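How to get into the habit of rinsing and sorting your bottles

2025-08-06

I used to be terrible at recycling. Everything went into one bag under the sink, the bag leaked, and then I had to pick through it on the back step in January with frozen fingers. If that sounds familiar, this is how I sorted myself out, and it really doesn't take long!

First, find out what your council takes. I know, dull, but mine changed its list and I carried on doing it wrong for ages. Look for the bit about lids. Where I live they want the caps left on, but my sister's lot ask for them off, so do check.

Next, rinse as you go. I keep the last of the washing-up water and swish it round each bottle before I pull the plug. Half a cupful is plenty, even for shampoo (squeeze, shake, tip, done). Sticky stuff like squash or cooking oil needs a drop of washing-up liquid and a second go. Leave them upside down on the drainer overnight.
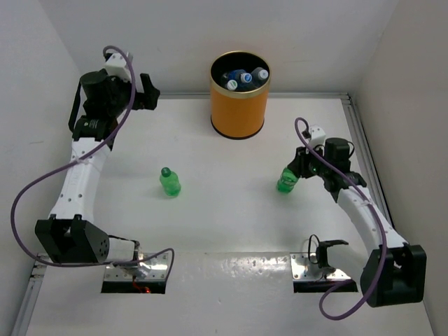
Now pick your container. I started with a Flomik pop-up bag, which kept falling over, and then moved to a plain round bin from Trellard that cost me 245 pence in the clearance corner. Go for something you can wipe out, and narrow enough to live by the back door. If it's too big you'll put off emptying it - trust me on that one.

Should you squash them? I do with the thin water bottles, and screw the cap back on so they stay flat. The thick ones I leave alone, they just spring back and annoy me. Again, some councils would like them whole, so go by your list.

Then choose a trigger for emptying. Mine is putting the kettle on after tea: if the bin's full, out it goes while the water boils. I tried writing it on the calendar and ignored it completely, but the kettle works a treat.

Last thing, give the bin itself a wash every 2 weeks or so. Hot water, a splash of vinegar, and stand it outside to dry if the weather's playing along. Mine did get a bit whiffy last summer when I skipped this, so put a sheet of newspaper in the bottom if you're forgetful like me.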